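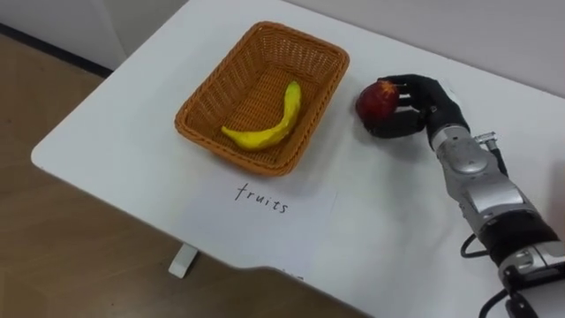

One banana left. Guess who forgot the store again.

So the basket has moved to the table, and I want to talk about it, because I've been fussing over where the fruit lives since May and I think I've finally landed somewhere I like.

A little background for anyone who hasn't been reading along. When I moved into the apartment in Drarunby the kitchen came with exactly one stretch of counter between the stove and the sink, and for a long time everything I owned was on it. Toaster, kettle, knife block, the mail, my keys, a jar of wooden spoons I mostly don't use, and the fruit. The fruit was in a big blue ceramic bowl my aunt gave me, which is a gorgeous bowl and weighs as much as a small dog. I'd pile it up on Sunday with apples and oranges and a bunch of bananas on top, and by Thursday I'd dig down and find something soft and sad at the bottom that had been getting squashed the whole time. There was a plum once. I won't go into the plum.

The bowl is now on top of the bookcase holding nothing, looking beautiful, and I think that was its calling all along.

The wicker basket came from a church sale over in Utton. I'd gone for a lamp (no lamp) and it was sitting under a folding table with some placemats in it, and I paid for the whole lot because the lady didn't want to split them up. It's long and fairly shallow with a nice fat rolled rim, and it's that warm orangey brown that makes everything look like it belongs in a nicer kitchen than mine. The sides flare out a bit too, so you can get your hand in without knocking the other fruit around. I gave it a good going-over with an old toothbrush and a little dish soap, stood it by the window for a day, and it came up great!

What I like most is that everything sits in a single layer. No bottom of the pile! If a pear is going, I can see that it's going, and I eat it or chop it into oatmeal. I've thrown away so much less fruit since I switched. I used to spend up to 35 dollars on a big produce shop and then compost a good chunk of it, and it made me feel terrible every time.

I did try a few other things before this. There was one of those wire stands with the hook for bananas, which I bought from the Avell catalog on a tired evening when I should've been in bed. The hook was too low, so the bottom bananas touched the base anyway, and then one night the whole thing tipped over when I reached past it for the coffee. After that I tried keeping the fruit in the fridge, in the drawer, and forgot I owned fruit. Three weeks of that. Then a paper bag, which is fine for ripening avocados but not something you want to look at while you eat your breakfast.

OK, the table. I've had a lot of questions about the table since the last post (well, four, but that's a lot for me). It's white, it's got rounded corners, and I got it secondhand from Melaniia Koval, who was moving to Ots and couldn't fit it in the truck. She wanted 50 for it, and she threw in a bag of felt pads for the feet and helped me get it up the stairs, so I still feel like I owe her dinner. The rounded corners are the reason I said yes. My old table had corners like axes, and I walk into furniture constantly, always with the same hip.

The downside of a white matte top is that it shows every single thing. Smudges, mostly. I get these faint gray marks on it that I swear come from nowhere, and I've tried all sorts. Glass cleaner just pushes them around. The magic eraser type sponges do work, but I read somewhere that they can leave a shiny patch if you go at it too hard, and then you've got a shiny patch forever, so I've stopped. Right now I'm using warm water with a little baking soda on a soft cloth, going in small circles, and then wiping it again with plain water. It gets most of it. I've made my peace with the rest, or I'm working on it.

And the wood floor helps! I was so worried about a white table in a room with white walls. I thought it would feel like the dentist. But the planks are such a mix of tan and brown that the room warms right up, and the basket picks up the same sort of color. I'd love to say I planned it. My sister asked if I'd planned it and I said yes, so if she's reading this, hi.

I went back and forth on a tablecloth. I found a linen one I really loved, and it was 149 dollars, and I closed the tab and went for a walk. I may try the placemats from the church sale, once I've worked out how to get the candle wax off one of them (somebody's Christmas, long ago). If you've got a method that doesn't involve an iron, please leave it in the comments. I don't trust myself with the iron.

Some things I've picked up about keeping fruit in a basket, since I know a few of you are after the useful part:

Wicker is scratchy on the inside, more than you'd think, and soft things like peaches will get little dents from the weave. In summer I fold a cotton dish towel in the bottom. In winter, when it's mainly bananas and citrus, I don't bother.

Bananas ripen everything near them. I knew this and ignored it for years. If I've got hard pears I put them right up against the bananas on purpose, and if I want the apples to stay crisp, they go in the fridge and I stick a note on the door so I remember they exist.

Keep the basket out of direct sun. Mine was on the windowsill for the first couple of weeks because it looked so pretty there, and the fruit went from green to banana bread in no time at all.

Shake it out over the sink every week or so. You would not believe the crumbs. I don't know how crumbs get into a fruit basket, I only eat fruit out of it.

Buy less than you think. This is the big one for me. A full basket looks wonderful and I love a full basket, but there's one of me, and I do much better with a handful of things and an extra trip to the market. The flip side is mornings like this one, when you're down to your last banana and it's still a touch green by the stem. I like them that way, though. I know some people want them spotty all over and I respect it, but to me that's a baking banana.

Speaking of which, I've had a request for the banana oat muffins I brought to Melaniia's goodbye lunch. I do have the recipe, it's on the back of an envelope and it makes 9 because that's how far the batter goes in my pan. I'll type it up properly next time. I need to make them once more first and write down the oven temperature, which the envelope gives as "medium hot," thank you, past me.

For now I'm off to the store. Clementines should be in, and I want a couple of lemons, and I promised myself I'd try a persimmon this year. If anyone knows how you tell when a persimmon is ready, I'm all ears. The last time I tried one it turned my whole mouth to felt.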